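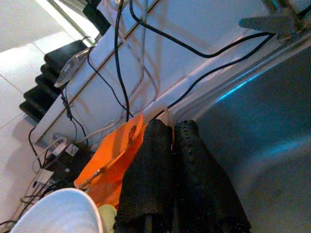

그림 3-1. 주황색 봉투와 흰색 패널

인쇄 | 이메일로 보내기

3장. 개수대 및 주변 작업면의 일상 사용

3.1 적용 범위

본 장은 Fodon 스테인리스 개수대를 설치한 주방에서 식기를 세척하고 개수대와 주변 작업면을 정리하는 절차를 다룬다. 개수대 본체의 설치, 배수관 연결 및 누수 점검은 2장을 따른다. 수전의 설치와 필터 교환은 수전 제조사의 설명서를 따른다.

본 장에서 사용하는 용어는 다음과 같다.

볼: 물을 받는 개수대의 오목한 부분. 바닥과 벽면을 포함한다.
림: 볼의 위쪽 둘레와 작업면이 만나는 테두리.
배수구: 볼 바닥의 원형 개구부. 거름망과 마개를 끼울 수 있다.
작업면: 림 바깥쪽의 평평한 면. 식기를 잠시 놓거나 건조대를 설치하는 공간을 말한다.
대기 식기: 세척 전의 식기.
완료 식기: 헹굼까지 끝난 식기.

3.2 사용 전 주의 사항

경고
- 전원 장치, 멀티탭, 충전기는 물이 튀는 범위 밖에 둔다. 젖은 손으로 플러그를 만지지 않는다.
- 끓는 기름을 볼에 붓지 않는다.
- 배수관 세정제와 염소계 표백제를 함께 사용하지 않는다. 유해 가스가 발생할 수 있다.

주의
- 칼, 강판 및 깨진 식기를 거품이 있는 물속에 넣어 두지 않는다.
- 철 수세미로 볼을 문지르지 않는다. 떨어져 나온 철 입자가 녹슬면서 볼 표면에 갈색 얼룩을 남긴다.
- 염분이 많은 음식물이나 식초, 간장을 볼에 장시간 방치하지 않는다.
- 무거운 냄비를 볼 안으로 떨어뜨리지 않는다.
- 림 위에 올라서거나 체중을 싣지 않는다.

참고
스테인리스 표면의 잔 흠집은 사용 초기에 눈에 띄며, 사용 기간이 길어지면 전체 결과 섞여 덜 두드러진다. 이는 제품의 결함에 해당하지 않는다.

3.3 작업면 준비

1. 작업면에서 세척과 관계없는 물건을 치운다. 종이류와 전자 제품을 먼저 옮긴다.
2. 대기 식기를 놓을 쪽과 완료 식기를 놓을 쪽을 정한다. 오른손잡이는 왼쪽에 대기 식기를 두고 오른쪽에 완료 식기를 두는 배치가 일반적이다. 왼손잡이는 반대로 한다.
3. 비닐 또는 얇은 소재의 봉투를 쓰레기용으로 사용할 때에는 입구를 바깥으로 한 번 접어 벌려 둔다. 접힌 봉투를 식기 밑에 깔지 않는다.
4. 건조대를 완료 식기 쪽에 놓고 물받이의 기울기를 확인한다. 배출구가 있는 물받이는 배출구를 볼 쪽으로 향하게 한다.
5. 마른행주와 젖은행주를 구분하여 둔다. 식기용 행주와 작업면용 행주를 함께 쓰지 않는다.
6. 배수구 거름망이 제자리에 있는지 손끝으로 눌러 확인한다.
7. 볼 바닥에 남은 물건이 없는지 확인한다.

주의
건조대의 다리가 림에 걸치면 하중이 한쪽으로 쏠려 넘어질 수 있다. 네 다리가 모두 작업면에 닿아야 한다.

참고
선반이나 패널 아래에 작업면이 있는 주방에서는 건조대에 접시를 세웠을 때의 높이를 먼저 확인한다. 접시를 들어 올릴 공간이 부족하면 건조대를 앞쪽으로 옮긴다.

3.4 식기 분류 및 쌓기

세척 전 분류는 세척 시간과 물 사용량에 영향을 준다. 음식물이 남은 식기와 그렇지 않은 식기를 한 더미로 쌓으면 깨끗한 식기의 바닥면까지 오염된다.

1. 식기에 남은 음식물을 주걱 또는 종이 타월로 긁어낸다. 긁어낸 음식물은 지역의 배출 기준에 따라 분리한다.
2. 기름기가 있는 식기를 따로 모은다. 기름기가 없는 식기와 포개지 않는다.
3. 접시는 큰 것을 아래에, 작은 것을 위에 둔다. 공기는 접시 더미의 맨 위에만 올린다.
4. 유리컵은 쌓지 않는다. 컵 안에 컵을 끼우면 빠지지 않거나 빼는 과정에서 깨질 수 있다.
5. 젓가락과 숟가락은 긴 컵에 세우거나 한 방향으로 눕혀 놓는다. 접시 위에 가로질러 얹은 젓가락은 접시를 들 때 굴러떨어진다.
6. 나무 식기는 마지막에 세척할 수 있도록 따로 두되, 물에 담그지 않는다.
7. 림에 가까이 둔 더미는 낮게 유지한다. 바닥이 림 바깥으로 나온 접시는 안쪽으로 밀어 넣는다.

참고
멜라민, 도자기, 유리 등 재질이 다른 접시를 포갤 때에는 단단한 것을 아래에 둔다. 유약이 칠해지지 않은 굽이 다른 접시의 윗면을 긁을 수 있으므로 밀지 말고 들어서 옮긴다.

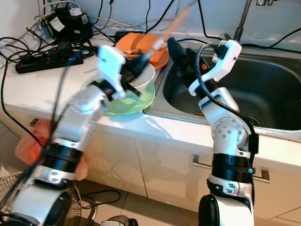 한 사용자는 음식물이 말라붙은 접시를 매번 볼 전체에 물을 받아 불려야 하는지, 작은 통을 따로 써도 되는지 문의하였다. 나무젓가락도 그 통에 함께 넣어 왔는데 끝부분이 거칠어졌다고 덧붙였다.

볼 전체에 물을 받을 필요는 없다. 접시가 잠기는 크기의 통이면 충분하며, 통은 볼 안에 놓고 사용한다. 나무젓가락은 불림 대상에서 제외한다. 끝이 거칠어진 젓가락은 틈에 오염물이 남을 수 있으므로 교체한다. 불림 절차는 3.5항에 따른다.

3.5 불림

불림은 말라붙은 전분, 소스 및 달걀 등의 오염에 적용한다. 기름 오염에는 불림보다 종이 타월로 먼저 닦아내는 방법이 효과적이다.

1. 통을 볼 안의 평평한 곳에 놓는다. 배수구를 덮지 않도록 위치를 조정한다.
2. 미지근한 물을 받는다. 소형 통의 기준 수량은 1000 ml이다.
3. 중성 세제를 넣고 손으로 가볍게 저어 섞는다. 세제의 양은 세제 용기에 표시된 희석 비율을 따른다.
4. 식기의 오염된 면이 물에 잠기도록 넣는다.
5. 11분간 둔다. 오염이 남아 있으면 물을 갈고 같은 시간만큼 한 번 더 둔다.
6. 통의 물을 거름망을 통해 버린다. 덩어리가 있으면 먼저 건져낸다.

주의
다음 식기는 불리지 않는다.
- 나무 또는 대나무 식기와 도마
- 무쇠 냄비와 무쇠 팬
- 금박 또는 은박 장식이 있는 식기
- 손잡이를 접착제로 고정한 칼
- 금이 간 도자기

불림 중에는 볼을 다른 용도로 사용하지 않는다. 손을 씻거나 채소를 헹궈야 하는 경우 통을 작업면으로 옮긴 뒤 물받이 위에 둔다.

3.6 세척 및 헹굼

1. 세척 순서는 유리컵, 수저, 공기, 접시, 조리 도구, 기름기가 있는 팬의 순으로 한다.
2. 수세미에 물을 적셔 한 번 짠 다음 희석한 세제를 묻힌다. 원액을 식기에 직접 뿌리지 않는다.
3. 컵은 입이 닿는 테두리를 먼저 닦고 안쪽과 바깥쪽을 차례로 닦는다.
4. 공기는 안쪽을 원을 그리며 닦은 후 뒤집어 굽 안쪽을 닦는다. 굽에 고인 오염물은 수세미의 모서리를 사용한다.
5. 접시는 가운데에서 가장자리 방향으로 닦는다. 뒷면도 같은 방법으로 닦는다.
6. 젓가락은 몇 벌씩 모아 비비지 않는다. 한 벌씩 잡고 손잡이에서 끝 쪽으로 훑어 닦는다.
7. 흐르는 물에 헹군다. 수압은 물이 림 밖으로 튀지 않는 정도로 조절한다.
8. 손가락으로 표면을 문질러 미끄러움이 남아 있으면 다시 헹군다.
9. 헹군 식기는 기울여 물기를 뺀 후 건조대로 옮긴다.

참고
세척한 식기를 볼 바닥에 내려놓고 한꺼번에 헹굴 때에는 볼 바닥의 거품과 찌꺼기를 먼저 씻어낸다. 볼 바닥에 미끄럼 방지 매트를 사용하는 경우 매트의 밑면도 함께 헹군다.

주의
색이 짙은 행주는 처음 몇 번의 세탁에서 물이 빠질 수 있다. 밝은색 플라스틱 식기와 젖은 상태로 겹쳐 두지 않는다.

3.7 건조대 적재

1. 접시를 칸마다 한 장씩 세운다. 접시끼리 맞닿으면 접촉면의 물기가 마르지 않는다.
2. 공기와 컵은 입구가 아래로 가도록 비스듬히 엎어 놓는다.
3. 수저는 머리 부분이 위로 가도록 꽂는다. 칼은 날이 아래로 가게 하여 전용 칸에 넣는다.
4. 나무 식기는 마른행주로 닦은 후 통풍이 되는 쪽에 둔다.
5. 무거운 냄비는 건조대의 중앙에 두거나 건조대를 쓰지 않고 행주 위에 엎어 놓는다.

Ledley 조립식 건조대를 사용하는 경우 한 단에 허용되는 하중은 3 kg이다. 조립 및 높이 조절은 건조대에 동봉된 안내문을 따른다. 집게식 고정구를 추가로 사용하면 고정구의 고무면이 선반 양쪽에 밀착되었는지 확인하고, 적재 후에 다시 조인다.

식기가 완전히 마르기 전에 찬장에 넣지 않는다. 급히 수납해야 할 때에는 마른행주로 물기를 제거하고 찬장 문을 열어 둔다.

3.8 볼 청소

볼 청소는 매일 마지막 세척이 끝난 뒤에 실시한다.

1. 식기, 통, 매트, 수세미를 모두 꺼낸다.
2. 거름망을 들어 올려 찌꺼기를 비우고 칫솔로 망의 안팎을 문지른다.
3. 부드러운 스펀지에 중성 세제를 묻혀 벽면, 모서리, 바닥의 순으로 닦는다. 결이 있는 표면은 결과 같은 방향으로 닦는다.
4. 림과 작업면이 만나는 틈을 닦는다. 틈에 낀 이물질은 나무 꼬치로 제거하고 금속 도구를 사용하지 않는다.
5. 배수구 둘레를 닦는다.
6. 물을 벽면 위쪽에서부터 흘려 거품을 씻어낸다.
7. 마른 극세사 천으로 물기를 닦는다.
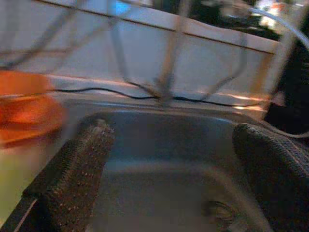 물때가 남은 경우에는 구연산 희석액을 천에 적셔 해당 부위에 붙여 두었다가 닦아낸다. 붙여 두는 시간은 17분을 넘기지 않는다. 이후 충분한 물로 헹구고 건조한다. 구연산을 사용한 날에는 염소계 제품을 쓰지 않는다.

갈색 점이 생긴 경우에는 스테인리스 전용 크림 세정제를 소량 사용한다. 눈에 띄지 않는 곳에 먼저 시험하고, 광택에 변화가 있으면 사용을 중단한다. Alham 크림 세정제를 사용할 때에는 용기를 흔든 뒤 젖은 스펀지에 덜어 쓴다.

무지갯빛 얼룩은 열 또는 세정제 잔류물로 인해 나타날 수 있다. 식초를 묻힌 천으로 닦은 후 물로 헹군다. 얼룩이 그대로이면 크림 세정제를 사용한다.

3.9 수세미와 행주의 관리

1. 수세미는 사용 후 물로 헹구고 힘껏 짠다.
2. 수세미 받침에 세워 둔다. 볼 바닥이나 림 안쪽 모서리에 눕혀 두지 않는다.
3. 행주는 펼쳐서 건다. 접힌 부분이 있으면 그 부분의 건조가 늦어진다.
4. 냄새가 나는 행주는 삶거나 고온으로 세탁한다. 섬유의 취급 표시에서 허용하는 온도를 초과하지 않는다.
5. 수세미의 면이 떨어지거나 눌린 채 복원되지 않으면 교체한다.

참고
식기용 수세미를 볼 청소용으로 바꾸어 쓸 때에는 모서리를 잘라 표시한다. 표시한 수세미는 식기에 다시 사용하지 않는다.

3.10 문제 해결

증상: 물이 천천히 빠진다.
조치: 거름망을 비운다. 변화가 없으면 배수 트랩을 열어 점검한다. 트랩을 열기 전에 아래에 양동이를 놓는다.

증상: 배수구에서 냄새가 난다.
조치: 거름망과 마개의 밑면을 닦고 물을 흘려 트랩을 채운다. 오랫동안 사용하지 않은 개수대는 트랩의 물이 증발해 있을 수 있다.

증상: 림 아래의 작업면이 젖어 있다.
조치: 수압을 낮추고 물이 튀는 방향을 확인한다. 물을 쓰지 않을 때도 젖는다면 림의 실리콘을 점검한다. 2장의 누수 점검 항목을 참조한다.

증상: 헹군 접시에 흰 자국이 남는다.
조치: 세제의 양을 줄이고 헹굼 시간을 늘린다. 자국이 손톱으로 긁히면 물때이므로 구연산 희석액으로 닦는다.

증상: 건조대가 흔들린다.
조치: 식기를 내리고 다리의 고무캡을 확인한다. 고무캡이 빠진 상태로 사용하지 않는다.

증상: 볼에 식기 색이 묻었다.
조치: 플라스틱 식기와의 마찰로 생긴 자국은 베이킹소다를 물에 개어 부드러운 천으로 닦는다.

3.11 장기간 비울 때

1. 볼과 작업면의 식기를 모두 수납한다.
2. 쓰레기 봉투와 음식물 용기를 비운다. 재사용하는 봉투는 펼쳐서 말린 뒤 접는다.
3. 3.8항에 따라 볼을 청소하고 건조한다.
4. 배수구에 물을 흘려 트랩을 채운 뒤 마개를 닫는다.
5. 수전의 급수 밸브를 잠근다.
6. 동파 우려가 있는 지역에서는 12월이 되기 전에 급수관의 보온 상태를 확인한다.

급수를 재개할 때에는 찬물을 먼저 틀어 관 안의 공기와 녹물을 뺀다. 물이 맑아진 후에 식기를 세척한다.

4장. 소모품 교체: 다음 페이지 참조

문의: Fodon 제품 지원 창구 | 설명서 개정일 2025년 6월 28일 | © Fodon. 무단 전재 금지 | 맨 위로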